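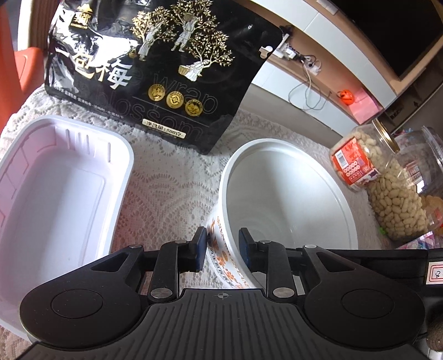

Wrist view from gripper 8, jaws on the rim of the white tub. Lace tablecloth underneath, clear jars to the right.

From: Virgil Bogdan
To: grirstead-dev
Date: 15/12/2021
Subject: Re: Re: merging the new grasp proposer into Grirstead

Adaeze Jibrin wrote:

> I'd like to merge the rim branch before the break. To recap for those
> who skipped the call: the proposer looks for open containers, fits an
> ellipse to the rim, and offers grasps along it ranked by clearance. On
> the tabletop set it returns a usable grasp in the top three for 90
> percent of the frames. The old proposer isn't close. Radu has the
> planner side ready, and the only thing left is a reviewer who knows the
> Ilie message types. Does anybody object?

I object, a little. I've read the branch twice and I think it's decent code. I don't think the 90 percent means what the mail makes it sound like it means, and I'd like us to settle that before it becomes the default and we all forget there was a question.

First, the denominator. The tabletop set is 1288 frames, but the evaluation script drops every frame where the ellipse fit fails to converge, and it drops them before scoring. Look at filter_frames() in eval_rim.py. So the number is "90 percent of the frames where the first stage already worked." I can't tell from the logs how many were dropped, because the script doesn't print it. It may be a handful. I'd still want to see it, and I'd want failed fits scored as failures. A robot that can't find the rim doesn't get to skip the tub.

Second, what counts as usable. As far as I can see it means the proposed jaw positions land within 9 mm of where the person closed the jaws. That's a check on agreement with a human hand. It tells us nothing about whether our arm can get there. A person holding the gripper leans over, turns a shoulder, comes in at whatever angle suits them. Our planner can't. Radu, did you run any of the proposals through the reachability check, or only the hand-picked ones in the demo folder?

Third, and this is the one I care about, the contents of the tables. Take the frame I put at the top. The tub is an easy case: upright, empty, glossy white inside. The rim stage should like it. Now look at what else is on the same table. There's an open rectangular white container to the left with ribs along its inner wall, on a white cloth with a floral openwork pattern. When I ran the branch on this frame it gave me two candidates on the tub, which are fine, and one that started on the rectangular container and wandered off into the lace. The confidence on the bad one was higher than on one of the good ones. White on white with a repeating pattern is going to do that to any edge-based method, and I'm not blaming anyone for it. I'm saying that the ranking didn't notice.

The peanut jar is the other thing. It's lying on its side with the lid on, and it's clear plastic. The proposer offered an ellipse around the gold lid, as if it were an opening. The class "open container" comes from the Emine segmenter, and Emine was happy to call the jar a container. I can't find anything in our code that checks the "open" part. If there is such a check, please point me at the line.

Then the printed stuff. The tub has orange and brown lettering on its outer wall, and the snack bag behind has gold figures, trees and three round medallions in a row. I expected the medallions to give false rims. To be fair to Adaeze, they didn't. The depth gate threw them all out. So that part of the design works and I was wrong to complain about it on the call.

On the jaws themselves: we mask out the gripper with a fixed polygon, and the polygon was drawn for the jaws when open. In this frame the blue tips are closed on the rim and the linkage has come up with them, so part of the linkage falls outside the mask. The ellipse fit then picks up a bit of pivot pin as if it were rim. I got a 11 px shift on the tub center from that alone. You can reproduce it by toggling use_static_mask. A mask driven by the jaw width would fix it, and we already log the width.

I know the answer to most of this will be that learned ranking will sort it out once Theresia's training job finishes. Maybe it will. We said the same in August about the pose filter, and what we got was a filter that was very sure of itself on the lab bench and useless in Brândușa's kitchen runs. I'd rather have a dumb rule that says "no rim without an opening" and be able to read it.

What I'd ask for before a merge:

Count the dropped frames and score them as misses. Print both numbers.

Run the planner's reachability check over all top-three proposals, and report that separately from the human agreement figure.

Swap the static mask for one that follows the jaw width.

Add a test for lidded jars. The frame above will do for one, and I'm sure there are more on the Itby drive.

None of this is much work apart from the second item, and I can take the mask myself. If people want the branch in before the break anyway, put it behind a flag, leave the old proposer as default, and I'll drop the objection. What I don't want is the 90 going into the release notes with nothing next to it.

One small thing for whoever does review the Ilie types: RimGrasp.msg has the approach vector in the camera frame and the comment says base frame. One of them is wrong. I assumed the comment and my runs looked sane, but please don't take my word for it.

Virgil

--
grirstead-dev mailing list
To leave the list, send a message with "unsubscribe" in the subject line.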